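The Leak

Eleven at night and Asabe Shehu still had the draft open. Flikska 12 — price, battery, both colors, the whole spec sheet. Somebody had mailed it to the tip line with no name and no hello. Just a PDF.

She read it again. Screen, fine. Charger in the box, fine. Price 300. That was the part. Everyone had been saying 500 for weeks, the forums, the guy with the channel, everyone. Three hundred would blow the doors off.

Her phone buzzed. Funmilayo.

"Are you posting it?"

"Thinking."

"Stosano's going to post it if you don't. They got it too, I bet. They get everything."

"Then let them be wrong first."

"You don't know its wrong."

No. She didn't. She got up, filled the kettle, forgot to turn it on, came back. Scrolled to the bottom of the PDF. Page four, the footer. Jibrin Mobile, Westthorpe office, internal. She knew the Westthorpe office. She had worked there two years, third floor, next to the printer that screamed. Left with a box and a plant.

And the footer was wrong.

Not very wrong. The little line above the address was too thick. Jibrin never used the thick line, there had been a whole meeting about the line. She'd sat through it. She had taken the notes!

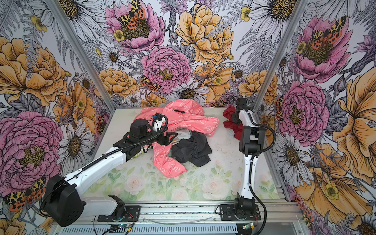 She called Funmilayo back.

"It's bait."

"What?"

"The line. In the footer. Somebody in there changed it, just in my copy. Stosano's probably has something else, a comma moved, whatever. They're waiting to see which one comes out."

Long quiet. A bus went by on Funmilayo's end.

"So the price is fake."

"Or the price is real and the line is fake. I don't know. Maybe both."

"Asabe. That's more than 1000 people an hour if you're first. You need that. Rent needs that."

"I know what rent needs."

She hung up, not angry, just out of words. Put the cursor on the button. The headline sat there looking very sure of itself. Flikska 12 to Launch at 300, Documents Show. Documents showed. Documents showed a fat line.

Who would even send it? Somebody on the third floor. Somebody who knew she ran the site now, knew her tip line, maybe used to borrow her stapler. She tried faces. Got as far as her old manager and stopped, because she had liked him.

She turned the kettle on this time.

At midnight Stosano posted. Full sheet, every page, screenshots and all. She zoomed in on page four until it went to mush, zoomed out a bit, zoomed in agian. Their line was thin. But the address under it said Westhorpe, one t missing.

She laughed, once, loud enough to make the neighbor knock on the wall.

Then her inbox pinged. No name again, no hello. One sentence this time.

Good, you noticed, call me in the morning.

There was a number under it. She knew the number. She sat with her tea and looked at it until the tea had a skin on it, and then she deleted the draft and got her coat.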